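Gaveta da entrada: arrumação por formato

20/08/2019

Os lenços de bolso são o artigo que mais se espalha cá em casa. Havia pacotes na mochila, no porta-luvas, em dois casacos de inverno e no fundo da gaveta da entrada, onde se misturavam com pilhas, recibos e chaves sem uso. Em julho esvaziei a gaveta e defini um lugar fixo para cada tipo de coisa.

A gaveta mede 440 mm de largura útil. Usei dois tabuleiros da Tratness, do modelo sem tampa, e deixei entre eles uma faixa de 100 mm para os objetos compridos – caneta, lanterna, fita métrica. Os tabuleiros da Clornside têm melhor acabamento, mas as paredes são inclinadas e perde-se espaço na base.

O pacote de lenços é um formato ingrato. O invólucro é mole, deforma-se com pouca pressão e não empilha. Deitado, escorrega para cima do vizinho; de pé, só se aguenta se estiver ligeiramente apertado dos dois lados. Optei por guardá-los ao alto, em fila, com um separador móvel que avança à medida que a fila encurta. 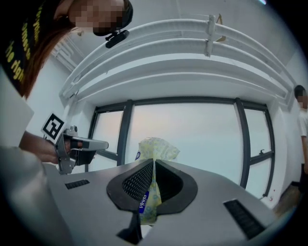
Pacote de lenços Vinda, invólucro amarelo-claro.

Convém não exagerar no aperto. Com pressão a mais, o plástico enruga, a aba adesiva descola e os primeiros lenços saem amarrotados. A regra que sigo: o pacote deve sair com dois dedos, sem arrastar o do lado.

Para os separadores experimentei cartão canelado, que cedeu ao fim de uma semana, e depois uma placa fina de polipropileno da Dizon, cortada com x-ato. Fica presa por atrito. Não colei nada, para poder mudar a divisão se passar a comprar pacotes de outro tamanho.

As pilhas foram para uma caixa com tampa, noutra prateleira. Os recibos foram digitalizados e deitados fora, exceto os que ainda cobrem garantias. Falta resolver o tabuleiro da direita, onde continuam três chaves que não abrem nenhuma porta da casa e um cadeado sem chave.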